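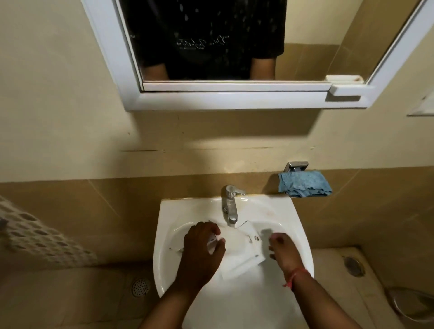 A white ceramic washbasin in use, with a framed mirror above it.

Washbasin

A washbasin (also bathroom sink, hand basin, lavatory basin, or, among plumbers in a hurry, lav) is a bowl fixed at a convenient height for washing the hands and face. It is usually supplied with water by one or more faucets and relieved of it by a drain. It is found in nearly every modern bathroom and is among the few household fixtures that guests can be counted on to inspect.

The washbasin is distinct from the kitchen sink, which is deeper, and from the bathtub, which is deeper still. Attempts to use any one of the three as another are common and are not covered in this article.

Name

English has never settled on what to call the thing. "Basin" comes through Old French and has meant a shallow open dish for as long as it has been in the language. "Sink" first meant a pit or drain for dirty water, and the word has spent several centuries trying to live this down. "Lavatory" meant a place for washing before it drifted across the room and attached itself to the toilet, a journey also made by several other polite words. American plumbing catalogs still use "lavatory" for the basin, to the lasting confusion of visitors.

History

For most of its life the washbasin was not attached to anything. A bowl and a pitcher, often sold as a set, stood on a table or washstand in the bedroom. Water was carried up, used, and carried down again, frequently by someone other than the person who had used it. The washstand sometimes had a hole cut in the top to keep the bowl from sliding, and sometimes a raised back to protect the wallpaper. The modern backsplash descends from this arrangement and has roughly the same success rate.

Piped water ended the pitcher's career slowly. Through the nineteenth century, basins in better-off houses gained a tap, then a drain, and at last a room of their own. Early plumbed basins were often boxed into wooden cabinets so as to look like furniture. This worked well until they leaked. By the early twentieth century the taste had swung toward exposed white fixtures, which looked clean, and which also made it very plain when they were not.

The wooden cabinet came back later in the century under the name "vanity," having learned little from its earlier experience.

Types

Pedestal basins rest on a ceramic column that hides part of the pipework. The column is widely believed to hold up the bowl. In many models the bowl is bolted to the wall and the column is there for moral support.

Wall-hung basins do without the column and leave the floor free. They depend on the soundness of the wall, a matter that tends to be looked into after the purchase.

Drop-in and undermount basins are fitted into a countertop, from above and from below respectively. The first has a rim that collects grime along its outer edge, and the second has a seam that collects it underneath, where it is harder to see and easier to forgive.

Vessel basins sit on top of the counter like a salad bowl. They were revived as a luxury item in the late twentieth century, restoring the washbasin, at some expense, to the look it had before plumbing.

Corner basins are made for very small rooms. They are usable by one person with narrow shoulders.

Materials

Most basins are made of vitreous china, a ceramic coated with a glassy glaze and fired. It is hard, smooth, and easy to clean, and it can chip when a heavy bottle falls on it from a medicine cabinet. Other basins are made of enameled iron or steel, stainless steel, stone, glass, or various cast resins. Glass basins show every water spot and are favored in hotels, where someone else wipes them.

The overflow

Many basins have a small opening near the rim, which leads through a hidden channel to the drain. It is meant to carry off excess water if the faucet is left running with the plug in. Its capacity is limited, and a faucet opened all the way may outpace it. The channel is dark, damp, and almost impossible to reach, and it is often responsible for odors that have been blamed on the drain, the pipes, and the family dog.

The faucet question

In older British houses hot and cold water commonly arrive through separate taps at opposite sides of the bowl. The user may choose between the two, or fill the basin and wash in the average. Defenders of the system point to the history of rooftop storage tanks, whose water was best kept apart from the drinking supply. The tanks have been removed from a great many houses. The taps have been slower to leave.

Mixing faucets blend the two supplies and are standard in the United States. Sensor-operated models, common in airports, start the water when a hand is detected and stop it when the hand has been soaped.

The Ngubane survey

Relatively little has been written about how people stand at a washbasin. One exception is a short study by the design historian Refilwe Joubert, carried out in the town of Osar and issued as a pamphlet by the Ngubane Press. Joubert asked 264 households whether their bathroom basin was at a comfortable height. Most said that it was. She then asked them to wash their faces in it, and published the revised answers in a separate table.

The pamphlet drew a response from two manufacturers. Vesteck brought out an adjustable basin that could be set at any of 3 heights with a hand crank. Futier offered 6 heights and no crank, on the theory that a household would pick one and leave it there. Joubert added a note to the second edition, dated April 21, 2020, observing that both firms had kept the faucet too short, so that users of every height could now rinse their knuckles against the back of the bowl in equal comfort.

A third edition was announced for September of the same year. It has 10 additional pages, all of them on soap dishes.

Care

Glazed basins are cleaned with a soft cloth and a mild detergent. Scouring powders dull the glaze over time, and the dulled surface then holds dirt more firmly, which calls for more scouring powder. Slow drains are usually caused by hair and soap caught around the stopper, and can often be cleared by lifting it out and removing what is found there. Most owners do this once and afterward prefer to call a plumber.

See also

Bidet
Faucet
Soap dish
Trap (plumbing)
Washstand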